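Chapter 19
Tolerance, Withdrawal and the Return to Use

19.1 Introduction

Repeated exposure to a drug changes the response to later doses. This chapter covers three of those changes – tolerance, physical dependence and sensitization – and the part each plays in relapse.
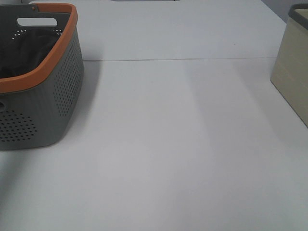
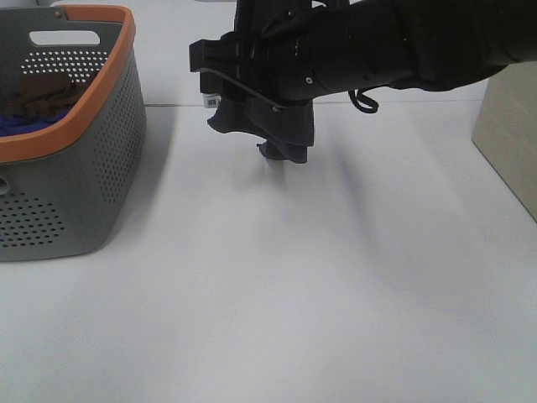
Figure 19.1. Tabletop with a gray plastic basket, two views.

Tolerance is a decrease in response after repeated dosing. If 100 mg of a sedative first produces a given effect and 200 mg is later needed to produce it, the dose-response curve has shifted to the right. Physical dependence is defined separately, by the signs that appear when the drug is withdrawn. A patient may show either one without meeting the criteria for a substance use disorder.

Sensitization runs in the opposite direction. Some responses, among them the pull exerted by drug-related cues, grow stronger with exposure and can outlast withdrawal by months.

Section 19.2 treats changes at the receptor. Section 19.3 takes up conditioned responses to place and routine, using the Jostavdale follow-up study as its main source. Readers who have not covered the reward pathway should review Chapter 4 first.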